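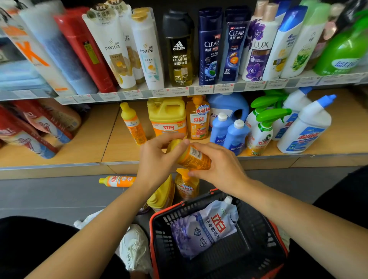

Dish soap at the test shelf, barcode panel turned up.

Latow > Pritport > Minutes
2 min read

Flerkari picking cell: upkeep meeting, December
Present: Mahnaz Najafi (chair), Shanti Singhal (notes)

1. Gripper pads
Left pads changed at 2,582 picks, when pump bottles began to slip. The right pair is at 3,388 and worn on one edge. Shanti to fit new pads and reset the closing force.

2. Spray bottles
Grasp point to stay on the trigger head. Wrist speed cut until the cable has been re-tied.

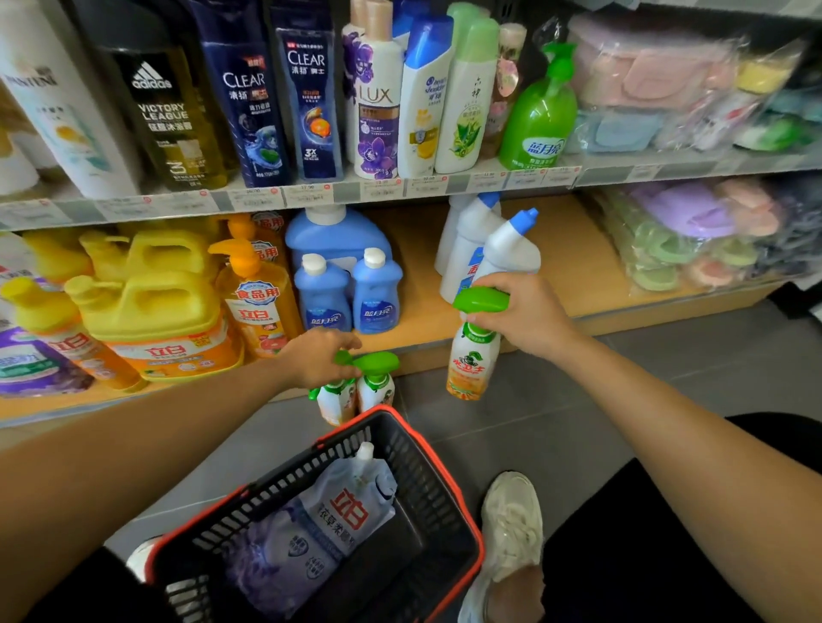
Mahnaz asked how often the wrist should be zeroed. Every 1,000 picks, and after any cable work.

3. Refill pouches
Two-handed hold kept, one grip high and one low. Hashemi's replacement suction cup leaks at the collar and goes back.

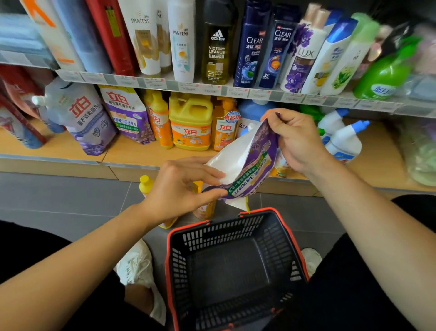

4. Actions
Shanti: right pads, wrist cable, zero check.
Mahnaz: return the cup, order 7 spare pads.
Next meeting 2 pm, same room.

Recent
Pritport cell: belt tension notes
Cable routing, left arm
November minutes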